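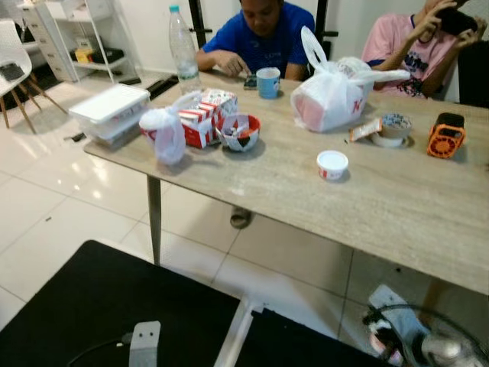
**What does a small site need to budget for besides the robot arm itself?**

Grippers, wrist cameras, mounting frames, power distribution, spare cables, floor space and the staff hours needed to set everything up. In most first-time plans these items are listed late or left out.

**28/11/2018** – Travance today released the Desano planning worksheet, a budgeting tool for organizations preparing to buy one or more robot arms for handling work in shared rooms, small workshops and offices. The worksheet is available to existing Travance customers and, on request, to other buyers.

Desano divides a purchase into 38 cost lines, grouped under equipment, site preparation, installation, operation and replacement. Each line has a field for the quoted price, the expected service life and the lead time. Lines without a quote are carried forward as open items and are excluded from the total until a figure is entered.

The worksheet was tested from September onward at Censide, a handling equipment reseller, on 40 purchase plans of different sizes. Changes made after the test include:

- a separate line for gripper fingers and finger pads, which were previously entered under the arm
- a field for the lowest light level at which the wrist camera is expected to work
- a cable and outlet schedule for each work position
- an allowance for supports and frames bought from a second supplier

Lighting was moved from operation to site preparation. A wrist camera working close to panels, openings and narrow parts may receive far less light than the room as a whole, and the cost of added lamps should be known before the order is placed – not at acceptance.

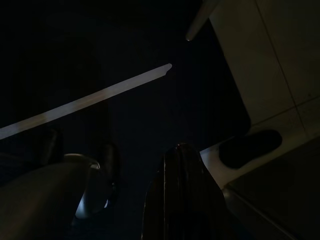 ## Availability and pricing

Desano is supplied as a spreadsheet with a printed guide of 166 pages. A single-site license costs $90 and covers all updates to the current edition. Customers with an active Travance service agreement receive the worksheet at no charge.

An edition for multi-site buyers, under the working name Son, is in preparation. It will add shared spare parts, transfer of equipment between sites and staggered delivery dates. Pricing for Son has not been set.

## About Travance

Travance supplies planning documents, purchase specifications and acceptance checklists for buyers of light automation equipment. Requests for the worksheet should state the number of planned work positions and the intended order date.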